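Chapter 9
Folding and Other Small Claims

Reading time: 2 minutes

Household manuals love a rule. Fold in thirds, says one; roll, says the next, and your linen cupboard will hold twice as much. Will it? The Willville survey asked 124 households and found plenty of opinion, but hardly anyone had measured a shelf. We should be wary of advice that starts with a cloth already lying flat and square.
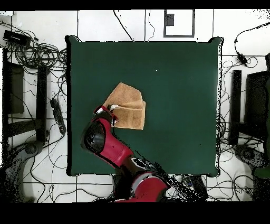 Most folding begins with a crumpled cloth and a search for a corner. This chapter starts there, and leaves the tidy shelf for Chapter 10.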